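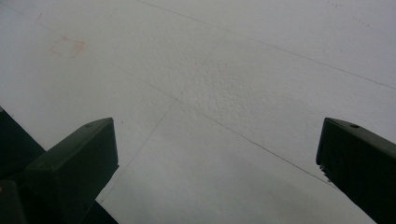 Home & Workshop > Surfaces and Finishes

Getting faint pencil lines off a white board without making it shiny

Ursina Gisler
Posted Mar 16, 2024

Hello everyone! I've been reading this site for ages and finally have something to ask. I have a big flat white board that lives on top of my work table (the table itself is a light wood and I'd like it to stay nice, so the board takes the abuse). It has a smooth, matte finish, and across it run some long, thin pencil lines. They're very faint. In places you can barely find them, and then the light shifts and there they are again.

I'd be happy to ignore them, but I want to use the board for laying out paper patterns, and I keep squaring things up to an old line that isn't square to anything. It has cost me a good sheet of paper already.

I tried a pink eraser on a corner of an old offcut first and it left a glossy streak that bothers me more than the pencil did. What makes me extra nervous is that where a couple of the lines cross, the surface isn't smooth at all. It has a fine bumpy grain there, a bit like textured paint, and I'm afraid that rubbing it will push the graphite down into the little pits. 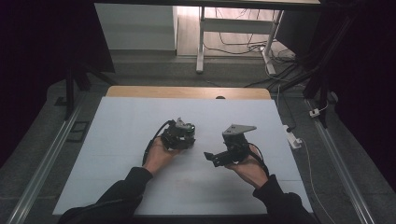 There are a few light smudges here and there as well, so whatever I do, I'd like to do it over the whole board and have it come out looking even. I should say I don't know what the coating is. The board came from Deretti with no paperwork, and a new one in that size would cost me $50 plus delivery, so I'd really prefer to rescue it. My sister thinks I should just paint over everything. Would that work, or would the lines show through?

Thank you so much in advance – I know this is a small problem as problems go!

tablesaw_ruth

Hi Ursina, and welcome! I've been refinishing furniture for more than 30 years and pencil on matte white still makes me grumble, so you have my sympathy.

Put the pink eraser away. Get a soft white vinyl one, or even better a kneaded eraser from the art supply aisle, and dab with it. Press, lift, fold it over to a clean spot, press again. It's slow, but dabbing lifts the graphite and rubbing is what polishes a matte finish. Do this on the rough patch especially, where a kneaded eraser will squeeze down between the bumps a little.

For whatever is left, use lukewarm water with one drop of dish soap on a soft cloth, wrung out until it's nearly dry. Wipe the entire board in long strokes, edge to edge, and don't stop in the middle. Then a second cloth with plain water, then dry it. Try it on your offcut first if it has the same finish. Keep the water away from any seams or raw edges, where it can creep in and swell things.

I wouldn't paint yet. Graphite can ghost through light paint, so if it comes to that, you'd want a coat of primer first and then 2 thin coats of flat white.

Hauser

melamine sponge, done in a minute

tablesaw_ruth

Careful with those, Hauser! They're a very fine abrasive, and on a matte surface they can leave exactly the kind of shiny spot she's trying to avoid. I'd only use one on the offcut.

pinebluff_mo

I agree with Ruth about the eraser. If you do end up painting, you could knock the bumpy area down with fine sandpaper on a flat block before the primer. Something around 220 grit is plenty. A friend talked me into 3000 grit once and I might as well have used a napkin.

Or if the board is only for patterns, tape a big sheet of plain paper over it and change it when it gets grubby. I've done my table that way since last April and I like having somewhere to scribble measurements.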